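## Preparing an equipment request for a two-arm workstation

Departments at the Edport site submit requests for robotic equipment in April. Complete the steps in order and send the finished worksheet to Nadja Riedl in Purchasing.

**1. Define the task before the hardware.** Write one paragraph stating what the station must handle and whether one arm could do the work. Requests that name a model but no task will be returned.

**2. Separate the hands from the arms.** Five-fingered hands are quoted as their own line and have their own service terms. Enter them in Section B, one row per hand. Spare fingertips and cables go in Section C.

**3. List the bench items.** Tabletop, floor tape, test objects and cable ties are charged to the department. A stacking task needs very little: a plain matte surface, a set of colored cubes and black tape for the target position. 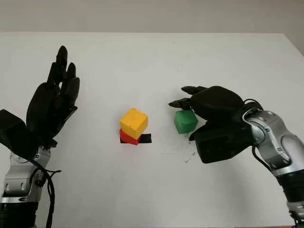
*Stacking task on a white tabletop: yellow cube on red at the tape marker, green cube in the right hand.*

**4. Plan for downtime.** Allow 11 working days per year for hand repairs. If the station cannot be idle that long, request a third hand as a spare and mark it "shared" so that other departments may draw on it.

**5. Obtain quotes.** Two are required, one of which must come from Brunbridge under the current supply agreement. Each quote must remain valid for 89 days and state the warranty in months. Warranties shorter than 24 months need written approval from Gobnait Ó Súilleabháin.

**6. Enter the training cost.** Budget six hours per operator, including those already trained on the Adance station.

Attach both quotes as separate files. Shipping is entered on the last line of Section C, before tax.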